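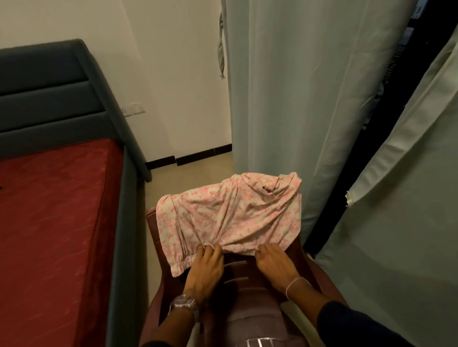
Pao-chu Tu wrote in to ask if the set runs small, and yes, a bit, in the leg. She got the medium, wears a medium in everything else, and says the top was perfect but the cuffs sat higher than she wanted. Sent her the large, kept the top as is. We can split sizes now, see below.

Bow Print Pajama Set - Pink on White
Sternow sleepwear, lightweight range

Soft lightweight cloth, white ground, pink bows all over with pink floral outlines in between. Gathered elastic cuffs at the ankle. Long leg, short sleeve top. Pull-on waist, no drawstring (the drawstring version is last year's, sold out, please stop asking Hsin-yi Wei on the phone, she doesn't have a secret box).

Sizes XS to XL. Top and bottoms can be different sizes - put both in the order notes. If you only pick one size in the drop-down you get that size for both.

FIT
Waist: relaxed.
Leg: runs small, go up if you're tall or like the cuff right down at the ankle.
Top: true to size. Slightly boxy.
Cuff: snug, not tight. Stays put when you turn over in bed. If you hate anything round your ankles get the Okorness straight leg instead, same print, plain hem.

FABRIC
Cotton jersey blend. Thin. It's a summer weight and in January you will want a blanket. It does crease, mostly from being left in the basket, and smooths out by hand if you fold it soon after drying. No need to iron, though you can, low, inside out.

WASH
Cool wash, inside out, with light colors. First wash on its own please. Hang it or tumble low. High heat is hard on the elastic - the cuffs go wavy and stay wavy. No bleach. No fabric softner on the first few washes, it leaves the jersey a bit greasy feeling.

FOLDING
Gets asked a lot because of the cuffs. They bunch and the whole thing slides off the pile.

Lay the bottoms over something flat-ish, bed, chair, whatever is free. Smooth from the waist down. One leg over the other, cuffs lined up. Flatten the gathers with your fingers, fold the cuff end in first, then fold again toward the waist. Cuffs end up on the inside and it holds. Top goes round the outside. Fits a shallow drawer or a packing cube standing up.

Watch for bracelets and watch links. Jersey snags. A small pull can be eased back from the wrong side with a blunt needle, don't cut it.

WHAT YOU GET
Top and bottoms, folded, in a paper sleeve. Gift bag is extra, tick the box at checkout. The spare elastic is no longer included but Po-yen Fu keeps a roll at the Standthorpe shop and will cut you a length, no charge, ask at the counter.

STOCK
227 sets in the June delivery, all sizes. XS and XL go first. Restock on the same print not confirmed, the mill changes the pink a little every run so if you want two sets that match, buy them together.

SHIPPING AND RETURNS
Orders in by noon go out same day, except Thursday when the van comes early. Returns fine if unwashed with the label on. Exchanges for size are free once, incuding split sizes. Keep the paper sleeve if you can, saves us one.

FROM CUSTOMERS

Rosario Greco: Bought for my daughter, she's lived in them all week. Large bottoms, medium top. Color a bit paler than on my screen.

Enda Tierney: Washed 3 times so far, print is fine. One cuff looser than the other but I did put them in the hot dryer once.
Reply from shop: that'll be the dryer. Come get some elastic.

ALSO IN THIS PRINT
Okorness straight leg bottoms
Malý short robe, pockets, tie belt
Pillowcase, standard size, sold singly

Questions - use the form, quicker than the phone.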